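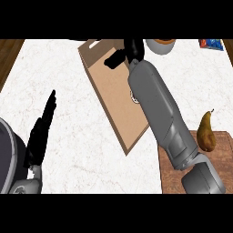

marshhen_6 wrote: did anyone else get the letter about the Zovura outreach grant? Our library branch in Irness got one and I've read it twice and still can't tell if we're in or on a waiting list.

Forums > Science Outreach > Grants & Funding > Zovura money, who got it?
Search this board Go
2 min read

tidepoolterry
You're in. We got the same wording at the Celtthorpe museum and I called them up. The "provisional" bit just means they want your event calendar before they send the first half. Ours is due 9th December, and I'd guess yours is too.

marshhen_6
Oh thank goodness!! I've been walking around all day with a knot in my stomach. So what are you spending yours on? We asked for a portable planetarium (the blow-up kind) and two family nights, and now I'm wondering if we should have asked for staff hours instead — there are only six of us and I'm the one who does Saturday-type stuff, weekends, evenings, all of it.

quillback
Staff hours, every time. I say this as somebody with a dome sitting in a storage closet. It was wonderful for one season, then the fan went, and the grant didn't cover a new fan or a person to run it.

tidepoolterry
I don't agree with that. A dome gets kids through the door who would never come to a talk. We borrowed one in May and the line went out past the coat rack. You can't do that with a line in a budget that says "hours."

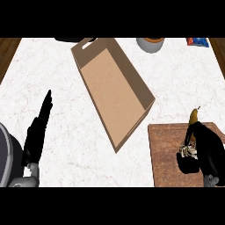

quillback again, sorry, but who was holding the door and taking names while that line went past the coat rack? Somebody was, and I bet they weren't paid for it. I'm not against domes! I just think the fan and the person should be in the application.

tidepoolterry
OK, fair, it was me and my sister-in-law. Still say it was worth it.

marshhen_6
Can you change the budget after they've said yes? I'd happily drop one family night and put the money toward a part-timer.

hallpass
You can move money between lines if you write and ask before the first payment. We did it with the Hájek fund a while back and I think Zovura uses pretty much the same form, but check, don't take my word for it. Keep the letter short. Ours was two paragraphs and they said yes in a week.

quillback
What hallpass said. And ask if they count travel to schools, because the guidelines say "on site" in one place and "in the community" in another, and those are very different gas bills.

marshhen_6
Ugh, I missed that completely. We were planning to take the dome out to the grade schools, so yeah, that matters a lot. I'll write tomorrow and post what they say.

tidepoolterry
Please do, we've got school visits in ours too. And get the dome!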